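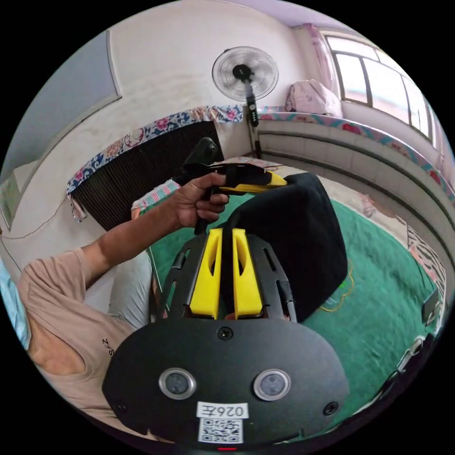 Rekha Tripathi

11 March 2021

The new packing line at Waleden went live in December and I've had enough people ask me what it's like that I may as well write it down.

I do returns. When a customer sends something back, it comes to our bench, we open it, check it, fold it or coil it or bag it again, and decide whether it can be resold. There used to be 10 of us on the bench. There are six now, and the other four are on what the company calls the handling team. I moved over in January.

Handling work is done with a hand-held gripper. You reach for things with it the way the machine would, and the recordings go to the people at Maurya who train the arms on the line. The one I know best has yellow fingers with a long hollow in each, two round sensors on the front and a label that says 026左. The character means left. Yi-an Choo told me that on my second day, after I had spent the first one thinking it was part of a serial number.

We don't do it all at the warehouse. A lot of it is done in ordinary rooms, on the floor, with ordinary things, because a bench in a shed only teaches a machine about a bench in a shed. A soft bag on a green rug is a harder job than it sounds. It has no edge you can count on. A carton has corners and a bag has whatever shape it slumped into. Cords are the same, and so is any bit of cloth that's been left in a bunch.

The pay is a bit better, I'll say that first. It went up when I changed over and it hasn't been taken back. The hours are steadier too. On the bench we got sent home early if the trucks were late and now I get my full shift either way.

What I don't like is the sitting. On the bench I was on my feet and my back complained, and now I'm on the floor half the day and my knees do. Sandro Mazza from safety came out to have a look and we now swap jobs every hour, which has helped. My wrist gets sore by the afternoon. I've started using the other hand for the light things.

The other change is harder to put a name to. I was good at returns. I could tell from the weight of a parcel whether the charger was missing. The arms on the line can't do that yet, but they can do the folding, and the folding was most of the day. The people still on the bench get the odd parcels all shift long - the torn ones, the ones with the wrong thing inside. Melquiades Zepeda says it's more interesting. He also says he's more tired, as the easy ones were where he got his breath back.

Nobody has been let go so far. Two people left before Christmas and weren't replaced. We were told at the December meeting that the line would take over sorting at the Pitosgate site next and that jobs there would be "reviewed". I asked what that meant and was told there'd be an update. There hasn't been one.

My own contract on handling runs to the end of the year. After that I can go back to the bench if there's a spot, or apply for a technician traineeship, and I've put my name down for the traineeship. It's two nights a week at the college in Dulton and the company pays the fees but not the petrol. I'll write again once I know if I got in.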